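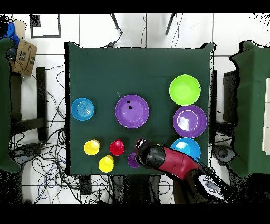

How do you split the housework fairly when one person has always done most of it?

Write down every job for a fortnight before you try to share anything out, and include the ones that happen in someone's head. Booking the dentist is a job. So is knowing that the washing powder is nearly finished.

When we did this at home in April, the list came to 126 entries. I had done most of them. My husband was surprised, and so was I, because I'd stopped noticing the small ones.

Give away whole jobs

If you cook and someone else "helps", you are still the one in charge of dinner. Hand over the whole evening: deciding what to eat, checking the cupboard, cooking it and wiping down after. The same goes for laundry, which ends when the clothes are back in the drawers.

Agree what counts as done

Most of our rows were about this. Akinyi Mushi, who runs the Tuesday group in Burlow, has hers on a card inside the cupboard door. Kitchen done means:

Washing up put away
Hob and worktops wiped
Floor swept
Bin checked 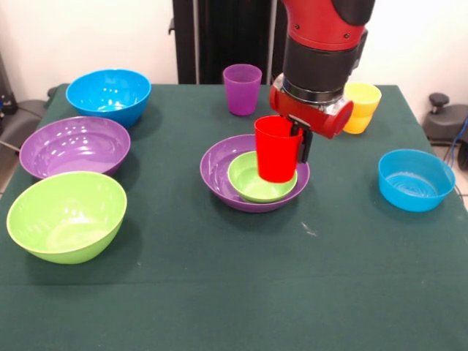 Once that is settled, leave the other person to it. They may load the drainer in an odd order or fold towels in half instead of in three. Going back over their work tells them it's still yours.

Start children early, and the same

A child of 3 can put socks in pairs. By eight or nine they can make a sandwich lunch and clear up afterwards. Check that your sons and daughters are getting the same sort of jobs – in our house the boys had the bins once a week and their sister had the table every night.

Swap every couple of months

Hwa-young Ko wrote in to say that her household changes over on the first Sunday of every other month, with 2 jobs each that never move because they like them. Hers are ironing and the compost. Keep the old list when you swap, as you'll want to look at it again if things slide.

Last updated May 2025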